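I spent most of the morning on the table again. It was supposed to be a quick job: clear everything off, wipe it down, put back only what belongs there. I had a rag, a bucket and a podcast I had already heard half of, and I figured I would be done before lunch.

The table is the first thing I bought for the apartment, secondhand, from a man named Emanuel Grecu who was moving out of a place on Acheampong Street. He wanted it gone by evening and threw in two chairs. I carried it up with my brother and we took a chunk out of the stairwell paint, which the building manager still brings up.
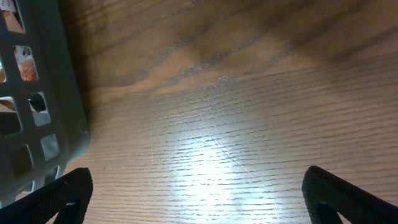 *Skakley, February 2022*

The finish has held up pretty well, though there is a thin scratch in it that shows when the light hits the table a certain way. A few fainter marks sit near it. I tried a little furniture oil on a test spot last July and couldn't see any difference, so I left it alone. Most of the day I don't notice it. The grain is busy enough to hide a lot, especially where it goes into those big wavy arches.

What I did want to fix was the clutter. For a long time the table was where things landed when I came through the door: mail, keys, batteries, the tape measure. I counted once, out of irritation, and there were more than 14 things on it, and I had used 2 of them that week. So now the rule is that anything small goes in the gray plastic basket, and when the basket is full I have to stop and put things away.

It sort of works. The basket has openings in the sides, so I can see if there is something in there without digging. It also means pens fall out if I put them in the wrong way – I have learned to keep those in a mug.

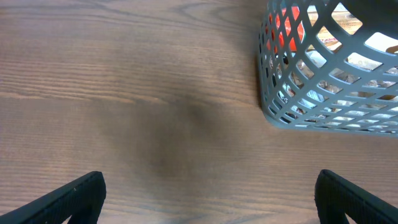
I looked at nicer ones before settling on plastic. Dreltero, the home store out by the highway, had some woven ones with lids, but a lid means I would forget what was inside. Plastic can go straight in the sink, too. I rinse it every couple of weeks and let it dry on the rack.

The wiping itself goes better if I follow the grain. I used to go in circles and it left streaks that I could only see once I had put everything back. Now it's a damp rag first, long strokes from one side to the other, then a dry one. No spray. I had a bottle of Florutlow polish that came with the apartment, but it left the wood slick, and papers slid around on it for days.
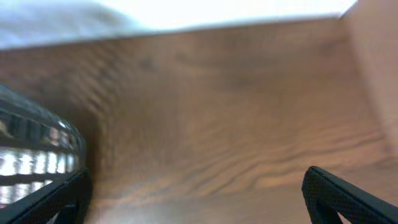

I still haven't decided whether the basket should live on the table or on the shelf by the door. On the shelf it would be out of the way when I eat. On the table I use it more. I tried the shelf for 3 days and by the end there was a pile of mail where the basket had been, so back it went.

Next up is the drawer under the microwave, which I have been avoiding. It has takeout menus in it from places that closed. I'll probably get to it this weekend if the weather stays bad.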